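Speaker Notes – Kitchen Fixtures and Work Surfaces in Shared Housing
Prepared for the Voltholm Residential Services briefing, February 25, 2020
Speaker: Nilmini Ranasinghe

Slide 1. Opening

Good morning, and thank you for having me. I will speak for 20 minutes and leave the remainder for questions. Please hold questions on budget until the end, when Sushil Dhillon will join me.

The subject today is the kitchen counter, and in particular what happens to it when a faucet is replaced. Residents notice this work more than almost any other we carry out. They use the sink many times a day, and they have to live with the counter in whatever condition we leave it.

Slide 2. Background

Firnirby House has 71 shared kitchens. Most were fitted out in 2000 and have had the same faucets ever since. In January we began replacing them, floor by floor, starting with the top of the building.

(Pause here. Ask whether anyone in the room has lived in Firnirby or managed a floor there.)

The old faucets were chrome. The residents' survey showed a clear preference for a darker finish, and the design office at Cloltar has approved a bronze tone for all the remaining floors. Hand out the finish samples now and ask that they come back to the front table.

Slide 3. Preparing the counter

Before any fixture is unpacked, the counter is to be cleared by the resident or, with the resident's permission, by our staff. Dishes go to the table. Food goes back in the cupboard or the refrigerator. Knives are placed in a drawer, never in the sink.

The water is then shut off under the sink and the faucet opened to release the pressure. Put a bowl and two towels in the cabinet before loosening anything.

Slide 4. Where parts are set down

I would like to spend a little longer on this slide. Our inspection notes from the first two floors list more scratches on counters and fixtures than leaks. A faucet is heavy for its size, and a dark finish shows every mark.

Wooden surfaces need particular care. A metal collar dragged across the grain leaves a line that cannot be wiped away. Set the fixture down on something, and lift it when you need to move it. A folded towel is the approved choice.

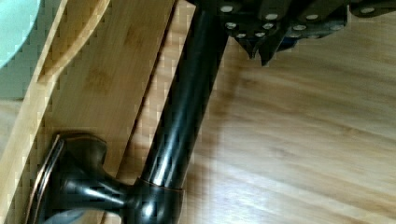
Cutting boards deserve a mention of their own. They belong to the residents and are used for food. If a fixture has rested on one, the board is to be washed with dish soap and hot water, dried standing up and returned to its usual place. Pay attention to the groove, where grit can collect. Bamboo should not be left to soak.

Slide 5. Care of the finish

The Nanayakkara guidance sheet is on your chairs. Use a soft cloth with mild soap, and dry the handle afterward. No scouring pads, and no bleach sprays – the second point is the one our cleaning contractors have asked about most often.

Slide 6. Schedule and contacts

The lower floors will be completed by summer. Notices go under doors one week ahead. Requests to change a visit should be made by telephone, extension 1620, and Sushil's office will confirm in writing.

(Invite Sushil to the front. Take budget questions first.)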